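Para: Wenche Wallin
De: Torbjørn Ljungberg
Asunto: avance de mayo, sala Flunley (arreglos florales y mesas)

Wenche, va rápido que el miércoles cierro pedidos. De las 40 mesas previstas llevamos 34 montadas. Faltan las del fondo, Stasitz no ha entregado los manteles. Gasto dentro de lo aprobado.
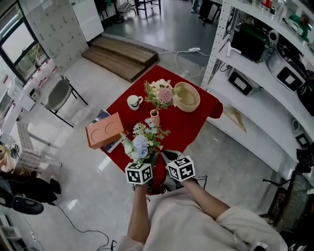 Flores: todo artificial, como acordamos. Menos mantenimiento, se reutiliza en otoño. El rojo del mantel aguanta bien los tonos claros, el ramo azul pálido y blanco resalta bastante y el florero pequeño color terracota con la flor rosa grande queda bien detrás. Propongo dejar esa combinacion como modelo para el resto. Tallos pedidos a Öberg: 150, recibidos casi todos, 7 devueltos por defecto. Pendiente el abono.

Macetas: aquí vamos mas lentos. Inon cambió de medida sin avisar y hay que rehacer la lista. Lo miro mañana a primera hora.
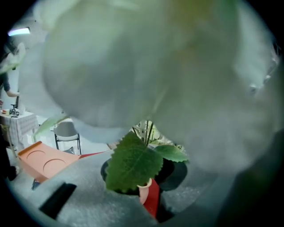

Mientras tanto tiro con las que quedaban en el almacén, no cuesta nada y salimos del paso. Si prefieres esperar a las nuevas dímelo antes del miércoles, luego ya no puedo parar el pedido.

Necesito de ti: visto bueno al modelo de mesa, y la firma de la segunda entrega de fondos. Facturas van aparte, me falta escanear dos.

Torbjørn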